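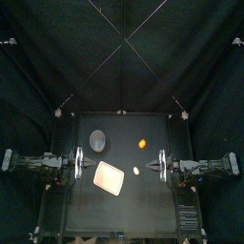 Tray, clear bowl, and two small pieces on the dark table, Hämmerli open day.

Wed 15 August. The Hämmerli works in Ruda opened to buyers and anyone else who had signed up. I went with Svend Dalsgaard, who does the ordering for our two shops. We took the early train and walked from the station, 2 kilometers along the river road with no sidewalk for the last stretch. Take the bus if it's raining.

Sign-in was at the side gate. We got a badge, a pair of shoe covers, and a printed sheet with the hall numbers. The sheet had Halls 3 and 4 switched, so our group spent a while in the wrong corridor.

**Molding hall**

Ambros Ortner led the tour. He has run the molding side since the move from the old building and he answered most questions without looking anything up. Trays are made in the mornings and bowls after lunch. The changeover takes 44 minutes when the crew is full. We watched the end of a tray run, then the trimming bench, where two women were checking corners by running a thumb around them. Rejects are ground up and go back in, but only into the dark colors. The pale ones show every speck.

It was loud and warm. Earplugs were in a box by the door and I wish I had taken some.

**The table pieces**

This was the part we came for. The Gidel tray is being redone for next year, with a raised border and rounded corners. I like the cream shade. On the dark table it was by far the brightest thing there, nearly white in the middle where the light hit it and closer to peach on the left. A thin darker line runs just inside the edge. Svend thought the line would look dated in a year or two. I think customers will want it, and it gives you something to line up a napkin with.

Next to a pale tray the Istulex bowl hardly shows. The sides are clear with a grayish cast, so you see whatever color the table is, and the rim is a thin light gray. On a white cloth I would expect it to disappear. We should order one sample and try it on the oak shelf by the register before deciding anything.

The small items are sold as fillers for window displays. The yellow-orange one would pass for fruit across a room. The white one has the outline of an egg, and I can see it selling in spring. Ortner said they come in cartons of 556, mixed — far too many for us. He is going to ask whether the warehouse will split one.

**Prices and delivery**

No price list was handed out. It will be mailed in September. Minimum order on the trays is 5 cartons, same as before. Delivery to our area stays on Tuesdays. Svend asked about pallets coming in with crushed corners, which happened to us twice last winter, and was told the corner boards have been changed. We'll see.

**Lunch and the rest**

Lunch was in the canteen: potato soup, rolls, plum cake. The soup was good. The seconds shop was open until four and had a long line, mostly people from town buying mixing bowls. I got a colander with a scuffed handle. Svend bought nothing and carried my bag.

To do:

- write to Ortner about splitting the carton
- one Istulex sample, clear
- cream Gidel tray, ask if the thin line can be left off
- send Svend the train receipt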